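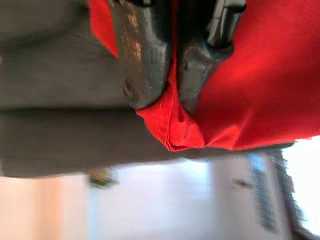 Fold it before it's cooled all the way and the seams will sit flat, according to Adalberto Lopes, who got that into the comments under last night's entry before I'd even had breakfast. He also reckons I've been fighting my red stuff for years for no good reason. Fair enough! I tried it this morning and I'm a convert.

So, June, quarter past nine, second cuppa, and I am properly excited about laundry. I know. But I've had the red basket sitting there since I got back from Arruda, and every time I walked past I thought, tomorrow. Today was tomorrow. I put the Monwood station on (they were playing that long accordion thing again, I love it) and just got stuck in.

What I worked out, and I want to write it down before I forget, is that I've always started from the wrong end. I'd grab the middle of the cloth and shake it and hope. If you find the seam first, pinch it, and let the rest hang off it, the whole thing more or less tells you where it wants to go. The pleats drop down and you can see which ones are real and which ones are just crumple. Then it goes over once, then once more, and a flat hand along the stitching. Gorgeous. I did one, undid it, and did it again purely for the pleasure of it.

I timed myself on the whole basket, being me. Around 50 minutes, with a stop for toast and a phone call from Mum about the Clomemberg trip (still on, she's booked the window seats, she wants me to bring the good thermos). Last time it took the whole arvo and I was cranky by the end of it. The pile is so neat I keep going back in to look at it.

Search this diary Go

The other colour of the day is white, because once the folding was done I got down and had a proper go at the floor. I've been in this place long enough that I'd stopped noticing the marble, and it's lovely! Every tile has its own weather. The veins go off on the slant, all cloudy and soft, and then you get to the join and the next tile is doing something else. I used the Hetedetti mop with just warm water, no vinegar (never vinegar on marble, I learned that at Gran's), and went over it with an old towel under each foot, skating. Highly recommend the skating.

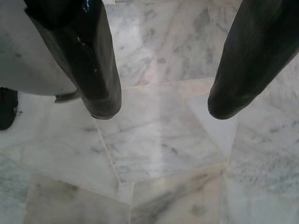
Still to do

Blue basket, seam first, while it's warm.
Ring Mum back about the thermos.
Find the 40 cm hanger for the good shirt.
Write back to Adalberto and tell him he was right.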